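2021년 4월 / Bederia 소품 주방 테이블 점검 / 작성 오토 비로(Ottó Bíró), 확인 프린세스 아벨라(Princess Abella)

급하게 돌면서 적은 거라 순서 뒤죽박죽임. 정리본은 Surameo 양식에 옮길 예정. 표시: [x] 이상 없음, [!] 조치 필요, [ ] 아직 못 봄. 지난번은 1월분이고 그때 것과 비교해야 하는 항목은 "1월"이라고 써둠.

## 1. 상판

- [x] 흔들림 없음. 네 모서리 다 눌러봄
- [x] 모서리 날카로운 데 없음, 장갑 벗고 손으로 훑음
- [!] 상판의 작은 둥근 구멍들. 안쪽에 부스러기 낌. 이쑤시개로 긁으니 나오긴 하는데 다 안 나옴. 진공청소기 좁은 노즐 필요
- [x] 구멍 둘레 들뜸 없음. 손톱 걸리는 데 없음
- [!] 얼룩. 흰 상판이라 조금만 묻어도 티 남. 중성세제로 닦고 마른 걸레 한번 더. 알콜 티슈는 쓰지 말 것, 1월에 썼다가 한쪽이 뿌옇게 됬음
- [ ] 상판 밑면. 엎드려서 봐야 하는데 시간 없어서 패스. 다음에 꼭

코멘트(아벨라): 구멍 막는 마개 사는 거 어떻게 됐나요? Malabanan에 문의한다고 하셨던 거 같은데.
답(비로): 문의함. 지름 재서 보내라고 함. 재는 거 내가 깜빡. 이번 주 안에 보냄.

## 2. 접시, 작은 것들

접시는 가장자리에서 떨어뜨려 놓는 게 원칙. 떨어지면 발등임. 원칙은 원칙이고 매번 자리가 조금씩 밀려 있음.

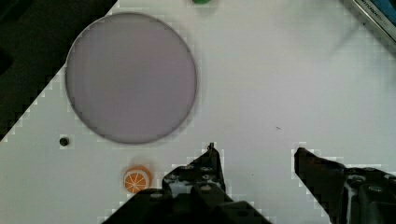

연보라 접시와 오렌지 조각. 접시 왼쪽이 상판 끝에 거의 닿아 보임 → 위치 조정 대상.

- [!] 접시 위치. 안쪽으로 옮길 것. 테이프로 자리 표시하자는 의견 있음(아래 7번 참고)
- [x] 접시 금 간 데 없음. 두드려보고 테두리 한바퀴 손으로 돌려봄
- [x] 접시 바닥면 긁힘 없음
- [x] 오렌지 조각. 색 벗겨짐 없음, 끈적임 없음
- [x] 딸기. 초록 꼭지 부분 당겨봄, 안 빠짐. 제일 걱정했던 건데 괜찮음
- [!] 작은 소품 삼킴 위험 확인. 딸기랑 오렌지 조각 둘 다 확인통에 넣어봐야 함. 통을 Vetham 창고에 두고 옴. 통 가져오기 전까지는 어린 동생 동반 팀한테는 내주지 말 것

코멘트(아벨라): 딸기는 1월에 통과했어요. 기록에 있음.
답(비로): 봤음. 그래도 소품 바꾼 적 있는지 확실치 않아서 다시 함.

보관 관련. 작은 건 다 쓰고 나서 뚜껑 있는 통으로. 젖은 채로 넣지 말 것, 곰팡이 냄새 남. 한번 겪었으니까 두번은 안됨. 말리는 건 수건 깔고 펼쳐서, 겹치지 않게.

## 3. 채반, 컵

채반은 구멍이 잘아서 세척할 때 솔이 필요함. 스펀지로는 안됨. 구멍에 뭐가 꼈는지는 불빛에 비춰보면 바로 보임.

- [x] 연두색 타원 채반. 테두리 매끈함
- [!] 채반 구멍 몇 군데 세제 찌꺼기. 헹굼 부족. 세척 담당한테 전달할 것
- [x] 채반 눌러봄. 휘어지지 않음, 삐걱 소리 없음
- [x] 청록색 컵. 입 닿는 쪽 이 나간 데 없음
- [x] 컵 손잡이. 비틀어봄. 유격 없음
- [!] 컵에 실제로 음료 담지 말라는 스티커 떨어짐. 다시 붙일 것

배치할 때 컵은 채반 오른쪽에 둠. 전부터 그렇게 해왔고 바꿀 이유 없음. 다만 손잡이 방향은 정해진 게 없어서 사람마다 다르게 놓음. 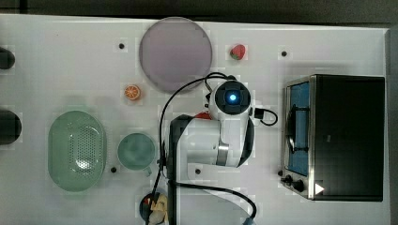

손잡이가 통로 쪽으로 튀어나오면 소매에 걸림. 컵 자체는 가벼운 편이라 크게 다칠 일은 아니지만 넘어지면서 옆에 있는 걸 같이 밀어버림. 그래서 손잡이는 안쪽. 이거 안내문에 한 줄 넣자고 계속 말했는데 아직 안 들어감. 이번엔 내가 직접 넣겠음.

코멘트(아벨라): 안내문 파일 공유폴더에 있어요. 고치고 나면 인쇄본도 바꿔주세요. 지난번에 파일만 고치고 벽에 붙은 건 그대로였음.
답(비로): 맞음. 인쇄까지 함.

## 4. 그릇, 바나나

- [x] 검은 테두리 그릇. 테두리 안팎 손으로 훑음, 깨진 데 없음
- [x] 그릇 바닥 미끄럼. 밀어보니 잘 밀림. 기준은 통과
- [!] 바나나. 굽은 쪽 안쪽에 때 탐. 미지근한 물에 칫솔
- [x] 바나나 표면 갈라짐 없음
- [!] 그릇 위치. 상판 아래쪽 끝에 너무 붙여두는 경우 많음. 컵하고 그릇 사이 손 들어갈 만큼은 비워둘 것

그릇에 여러개 겹쳐 담으면 꺼낼때 딸려나와서 바닥에 떨어짐. 바닥에 떨어진 건 바로 다시 올리지 말고 세척통으로. 바쁘면 다들 그냥 올리던데 제발.

## 5. 토스터 오븐

제일 시간 들인 항목. 문이랑 손잡이 위주로 봄.

- [x] 문 손잡이 고정 상태. 흔들어봄, 단단함
- [x] 유리문. 금 없음, 손자국만 있음. 닦음
- [x] 문 여닫힘. 열 때 뻑뻑함 없음
- [!] 문 닫힐 때 손가락 끼임. 천천히 닫히는 방식 아님. 경고 스티커 문 옆에 하나 더
- [x] 윗면. 위에 물건 얹지 말 것 문구 확인
- [!] 문 앞 공간. 400mm 비워두는 게 우리 기준. 재보니 모자람. 오븐을 밀거나 앞의 소품을 치우거나 둘 중 하나
- [x] 안쪽. 부스러기 없음, 냄새 없음
- [ ] 밑판 고무발. 들어올려야 보이는데 혼자선 무리
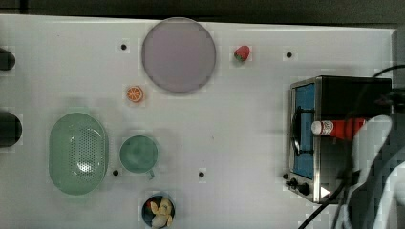 오른쪽 토스터 오븐, 문은 왼쪽으로 열리는 면. 아래쪽 끝 그릇 안에 바나나.

코멘트(아벨라): 밑판은 내일 오전에 같이 들어요. 혼자 하지 마세요, 1월에 허리 삐끗하신 거 기억합니다.
답(비로): 알겠음. 2인 작업으로 적어둠.

스테인리스 테두리는 철수세미 금지. 부드러운 천에 물만. 결 방향으로 닦을 것. 가로로 막 문지르면 자국 남고 조명 받으면 더 보임. 유리는 마지막에 닦음, 먼저 닦으면 테두리 닦으면서 또 튐.

## 6. 선, 걸림

- [!] 채반 오른쪽 위로 검은 케이블 지나감. 채반 들 때 같이 딸려 올라옴. 채반을 왼쪽으로 옮기던가 선을 옆으로 빼서 고정
- [x] 피복 벗겨진 데 없음. 눈으로 보고 손으로도 훑음
- [!] 상판 끝에서 아래로 늘어지는 선은 묶을 것. 지나가다 무릎에 걸림
- [x] 바닥 미끄럼 없음
- [x] 테이블 주변 통로. 가방, 상자 없음
- [ ] 콘센트쪽 먼지. 덮개 열 공구 없었음

선 정리는 그때뿐임. 묶어놔도 며칠 지나면 풀려있음. 케이블타이 말고 찍찍이로 해야 다시 묶기 쉬움. 찍찍이는 사무실 두번째 서랍.

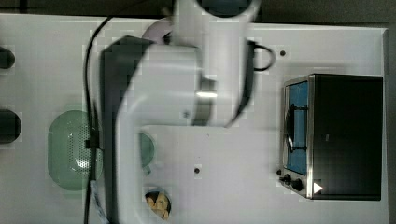
## 7. 조치 목록

점검 항목 중 바로 안 끝난 것만. 기한은 다 오늘부터 7일. 늦어질 거 같으면 미리 말할 것.

1. 상판 구멍 청소, 지름 재서 Malabanan에 보내기 / 비로
2. 접시 자리 표시 테이프. 흰 상판이라 색 있는 걸로, 대신 너무 튀지 않게. 폭 18mm짜리 남은 거 있음 / 비로
3. 삼킴 확인통 Vetham 창고에서 가져오기, 작은 소품 확인 / 아벨라
4. 채반 다시 헹굼 + 세척 담당한테 말하기 / 아벨라
5. 컵 스티커, 오븐 문 스티커. 한꺼번에 인쇄 / 비로
6. 안내문에 손잡이 방향 추가, 벽에 붙은 것도 교체 / 비로
7. 오븐 앞 공간 확보하고 다시 재기 / 같이
8. 오븐 고무발, 상판 밑면 / 같이, 내일 오전
9. 콘센트 덮개. 공구 챙겨올 것 / 비로
10. 채반 옆 케이블 고정, 늘어진 선 묶기 / 비로
11. 바나나 칫솔질 / 먼저 손 비는 사람

코멘트(아벨라): 2번 테이프는 접시 둘레 전체 말고 귀퉁이 표시만 하면 안될까요? 둘레 다 붙이면 때 끼고 떼기도 힘들어요.
답(비로): 접시가 둥근데 귀퉁이가 어딨음. 짧은 토막 몇개로 하겠음.
코멘트(아벨라): 네 그 말이었어요.

## 8. 사용 가능 여부

조건부 사용 가능. 조건은 작은 소품 제한(2번), 오븐 앞 정리(5번), 케이블 고정(6번). 셋 다 되기 전에는 단체 예약 받지 않음. 직원이 옆에 있는 소규모는 괜찮음.

비로 서명함. 아벨라 서명은 고무발 보고 나서 받기로 함. 원본은 문 옆 파일철에 꽂아둠, 볼펜도 다시 꽂아놓을 것.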